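Shared Workspace Practice Forum
Posted in January by the Grondum Bench Practice desk

Draft practice note 2: cable routing and side shelves on two-arm benches. Comments invited.

Grondum_Practice
Members are invited to comment on the second draft of the practice note for tabletop cells with two arms. The note applies to benches used for handling kitchen utensils and similar light objects, where the arms share a single table and the operator stands within reach of it. It does not replace the risk assessment that each site must hold.

The clauses open for comment are as follows.

Clause 4. External cables on an arm shall be secured at each joint, with enough slack for the full range of movement and no more. A cable shall not pass from one arm to the other without a fixed support between them.

Clause 5. Power supplies shall be kept off the working surface. Where a side shelf is used, supplies shall be fixed down, and signal wiring shall be kept apart from mains wiring.

Clause 6. Objects not needed for the current task shall be removed from the reach of the gripper before motion is enabled.

Clause 7. The maximum speed at the gripper while a person is at the bench shall be 200 millimetres per second.

Comments should give the clause number and, where possible, a proposed wording.

cetdale_lab_office
Cetdale supports clauses 5 and 7 as drafted. We have a concern with clause 4. The phrase "at each joint" would require us to re-dress every arm we operate, and on the wrist joints a fixed tie can itself become a point of wear. We have replaced two gripper leads in the past year, and both had failed at a tie. We propose "secured at suitable intervals, having regard to the movement of the joint".

Zustinell Safety
We cannot support the Cetdale wording. "Suitable intervals" gives an inspector nothing to check against. The first issue of this note used similar language, and when we reviewed our own benches against it, every bench passed, including one on which a loop of cable could be lifted over the elbow by hand. A clause that everyone passes has no effect.

If wear at the wrist is the difficulty, the clause could allow a sleeve or a sprung guide at that joint and retain the fixed tie elsewhere.

cetdale_lab_office
A sleeve at the wrist would be acceptable to us. We would still ask for a transition period. Re-dressing an arm takes 40 minutes when the work is done properly, and it has to be followed by a full range check.

bench_user_north
May I ask that the desk consider how the clauses read to the person at the bench, who will not have the drafting history to hand? I am attaching a view of a two-arm bench during a utensil task, as I believe it touches clauses 4, 5 and 6 together.

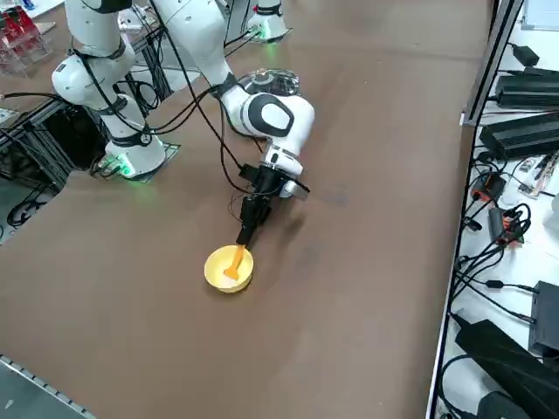

Two-arm bench during a utensil task, with the gripper holding a spatula in a bowl and power supplies on the side shelf.

My reading is as follows. Under clause 4, black cables sag between the links of the left arm and run towards the right arm, and I can make out no fixed support between the two. Under clause 5, the supplies are on a shelf beside the table, as the note asks, but the cables there lie in a tangle and I could not say from this view which carry power and which carry signals. Under clause 6, a round clear plastic item is on the table behind the wrist of the working arm. I do not know whether the task calls for it, and the clause does not tell me who decides.

Zustinell Safety
This is a useful contribution. On clause 4, I would regard the run between the arms as a finding under the draft wording. Slack between links is necessary, and a tight cable is worse than a loose one, but a span from one arm to the other is exposed to the motion of both. It ought to be carried on the supporting structure.

I would add that coiled cable is also lying on the floor on the left-hand side. The draft is silent on floors. We propose a new sentence in clause 5: "Surplus cable shall be stored off the floor and outside any walking route."

kramer_integration
Speaking for Kramer, I would urge some caution. A bench used for development is altered several times in a week, and a rule written for a finished production cell will be ignored there. I see nothing in that view that would cause me to stop the work. The status lights at the bases are visible, the supplies are off the working surface, and the task is a spatula in a bowl. If the note treats this bench and a badly kept one in the same way, people will stop reading it.

I also disagree that a span between arms is a finding in every case. Where the two arms never move together, the exposure is much reduced.

Zustinell Safety
The difficulty with "never move together" is that it is a statement about the program, and the program is the part most often changed. We would accept an exemption where one arm is isolated at the supply. We would not accept one that depends on a software setting.

As to stopping the work, the note does not ask for that. A finding is recorded and given a date for correction. Only clause 7 carries an immediate stop.

kramer_integration
That distinction does not appear anywhere in the draft. If it is intended, it should be written in, preferably before clause 4. With that addition, and with the isolation exemption, Kramer would withdraw its objection to clause 4. Our objection to the floor sentence remains. "Any walking route" should be "a marked walking route", as otherwise the whole room is covered.

bench_user_north
Could I return to clause 6? The present wording says that objects not needed shall be removed. In a utensil task there may well be a lid, a second bowl or a spare tool that is needed for the next step but not for this one. Operators at my site have read the clause in both ways, and one shift clears the table between steps while the other does not.

cetdale_lab_office
We have met the same problem. Our local rule is that the task sheet lists every object permitted on the table, with its starting position. Anything not listed is removed. It took a little while to become habit, and the sheets do have to be kept up to date, but it has ended the arguments about what counts as needed. We should be content for the desk to use that wording.

Zustinell Safety
Supported. We would ask that the list be held at the bench and not solely on a shared drive.

Grondum_Practice
The desk thanks members for their comments. The following changes will be made in the third draft.

A new paragraph before clause 4 will set out the difference between a finding and an immediate stop.

Clause 4 will permit a sleeve or sprung guide at the wrist. The requirement for a fixed support between arms is retained, with an exemption where one arm is isolated at the supply. A transition period of 35 working days is proposed for existing benches.

Clause 5 will include a sentence on surplus cable. The words "marked walking route" and "any walking route" will both be shown in brackets, as members have not agreed.

Clause 6 will refer to a list of permitted objects held at the bench.

Clause 7 is unchanged.

kramer_integration
Is the 35 days counted from publication of the note or from each site's next inspection? Ours are not due until the summer.

Grondum_Practice
From publication. Sites that cannot meet this may apply to the desk in writing, stating the number of arms affected and the date by which the work will be complete.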